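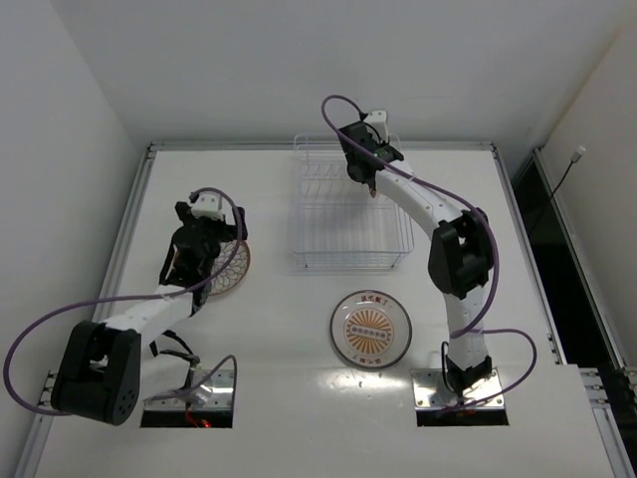
我对盘子的偏爱，说起来要怪我外婆。她住在Priddale的时候，厨房窗台下面有一只窄窄的碗架，洗好的盘子一只一只插进去，花纹朝着屋里，谁进门都先看见盘子，再看见她。后来我自己过日子，搬了几次家，锅换过，桌子换过，挑盘子的脾气倒是一点没改：素白的总觉得冷清，非要有点花样才肯往家里带。比如盘面雪白、镶一道深色边的那种，橙色的纹样从中间一排小圆点往外散开，像太阳刚出来，上下还各印着一行红色汉字，平平地放在白台面上，不盛菜也好看。再有一种棕色格子似的花纹，沉稳些，配红烧的东西最合适。两样放在一起，一个热闹一个安静，吃饭的人自己会挑。

今年五月，我去Sitthorpe住了几天，借住在老朋友Eirlys Rowlands家里。她家吃饭的人多，盘子自然也多，而且几乎没有成套的。她年轻时也买过一整套，后来磕的磕、送的送，剩下几只混在别的盘子里，反倒比当初整整齐齐的时候顺眼。我们俩站在水池边，一个洗一个擦，聊着聊着就聊到了碗架上去。她的意思是，盘子好看不好看，一半在烧窑的人手里，另一半在每天怎么收、怎么放。

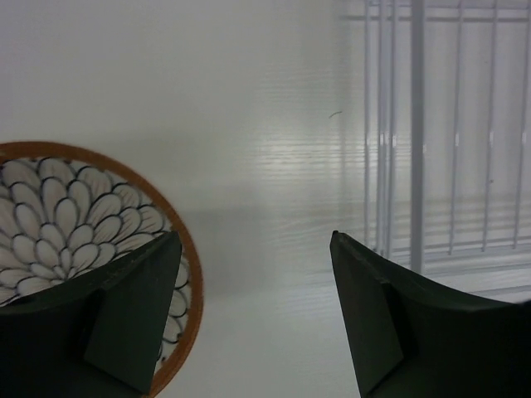 **Mererid Watkins**

橙棕色的宽边，里头一层叠一层的花瓣，黑线勾得细细的，越往外瓣儿越大，有点菊花的意思。我喜欢这一类盘子，就喜欢它的边。边宽，颜色又重，拿起来的时候眼睛先有了着落，摆在浅色桌面上也不会化进去。盛菜时我习惯把中间填满，让外圈花瓣露着，一盘清炒豆角立刻就像请过客的样子（其实只有我一个人吃）。

说到收盘子，Eirlys和我意见不大一样。她主张叠，说叠起来省地方，柜门一关，清清爽爽。我主张立，尤其是刚洗过的，立着水往下走，两面都透气，拿的时候也不用把上面一摞全端开。我们争了一晚上，最后各让一步：天天用的立在架子上，逢年过节才请出来的，垫上一层软布再叠进柜子。

挑碗架，我倒有几句啰嗦话。先拿家里最大的盘子去试，别拿最常用的去试。我有一只直径270毫米的大盘，当初就是没试，买回来的架子槽口太窄，插进去摇摇晃晃，只好送了人。再就是看底下，细条的架子轻巧，挪来挪去方便，但脚要稳，放上台面按一按，不晃才行。角上最好是圆的，擦台面时手背蹭过去不疼。颜色我偏向浅的，盘子花，架子就该退一步。至于花多少钱，我现在用的这只是在镇上旧货铺子里淘的，90块，老板还搭了一块抹布给我。
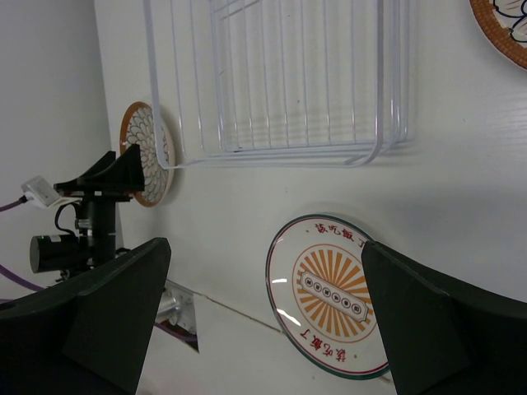 *盘子立起来，花瓣纹一圈套着一圈；旁边是圆角的细条架。*

盘子侧过来看，圆的成了窄窄的椭圆，花纹也跟着收紧，跟端着吃饭时看到的很不一样。我外婆大概早就晓得这个，她插盘子从来不随手，素一点的在外，花一点的在里，中间总要空出一格。我小时候以为那一格是留给哪只打碎了的盘子的，还难过了好一阵。后来问她，她说空着手指头才伸得进去呀！

摆的次序，我如今是按用的次序来。早上用的小盘靠近水池，晚上盛菜的大盘靠里，重的先放，轻的后放。取的时候捏住边沿，先往上提一点，再往外拿，别贴着铁条蹭，花纹再牢也经不住年年这么刮。隔壁的Trefor Prothero来喝茶，看我把一只盘子挪了三回，忍不住问我是不是在布置橱窗。我说差不多吧，这橱窗每天要开张三次呢。

离开Sitthorpe那天早上，Eirlys用旧报纸给我包了一只盘子，橙边的，盘底有一道很浅的划痕。我一路抱在膝盖上带回家，洗净，插在架子靠窗的那一头。当天晚饭是番茄炒蛋，汁水多了些，刚好漫到花瓣的第二圈。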